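Putis Soft Finger Kit: five months on the bench

One finger, one printed marker, a bag of brackets and a price I still wince at.
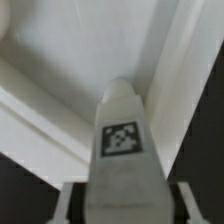
Wrist camera view with the finger up inside a white compartment. Marker facing us, smudges further down.

I bought the Putis kit in May for the arm I have been putting together in our shared workshop, mostly because I was tired of remaking my own fingers every time one split. The box promises "tool-free fitting in minutes" and "reliable tracking in any light". I have opinions on both.

Fitting first. You will need a tool. Mine needed a 2 mm hex key, a small file and a second pair of hands, and it took up most of an evening. The brackets in my bag were slightly proud where they meet the mount, so the finger sat a touch off until I took them down. It still isn't dead straight and I have stopped caring. The instructions are one folded sheet with drawings the size of a stamp, and step 5 shows a washer that wasn't in my box or, according to the parts list, in anyone else's.

The finger itself is decent, I'll give them that. The rounded tip slides past the edge of a shelf without snagging, where my square-ended ones used to catch and knock everything sideways. The matt finish looks smart for a week. After that it picks up every bit of grime in the building and shows it. I have tried washing-up liquid, white spirit and a pencil rubber, and the rubber did best, though you end up with a cleaner patch that makes the rest look worse.

Then there is the seam across the lower shaft, where two sections of the part meet. I would love to know why a finger at this price is made in two pieces. Putis told me by email that it lets you swap the top half if it wears out. Fine, except they don't sell the top half. I asked twice. It is "coming soon", and it was coming soon when I bought the thing.

Tracking is the part people will want to know about. The square black-and-white marker on the front tells the software where the finger is, and in decent light it does that well enough. Inside a white cupboard it is another matter. White finger, white walls, white everything, and the camera has little else to hold on to. I ran a batch of 900 reaches into the same compartment and the software lost the marker in 207 of them, mostly with the lamp behind the arm. Moving the lamp helped. Turning up the exposure helped too, until the marker's white margin started to bleed into the black border. "Any light" is a stretch.

The software is free, which is the right price. It runs on my old laptop, but it forgets its calibration whenever the laptop goes to sleep, and the picture from the wrist camera arrives soft and blocky on the default setting. There is a better setting two menus down. Why it isn't the default I couldn't tell you.

I did look at the alternatives. The Adov finger is cheaper and uglier, comes in one piece and has no marker, so you print and stick on your own. A Quispe set was on loan in the workshop for a while and I liked it very much, but it wants their own mount and their own cable, and by then you have bought a Quispe arm in instalments. Privis make a rubber sleeve that fits over any of these. I found it too grippy for shelf work - it dragged things out that I only meant to nudge.

The Putis is rated for 2000 cycles before you are meant to check the fixings. Mine needed nipping up well before that, and I now do it every time I switch on. A dab of threadlock would probably sort it, but I would like to see that in the box as well, next to the missing washer.

Would I buy it again? At full price, no. Second-hand, with the brackets already filed by some other poor soul, I might. If you work against a dark background you may well get on with it better than I have.

Three stars, and one of those is for the tip.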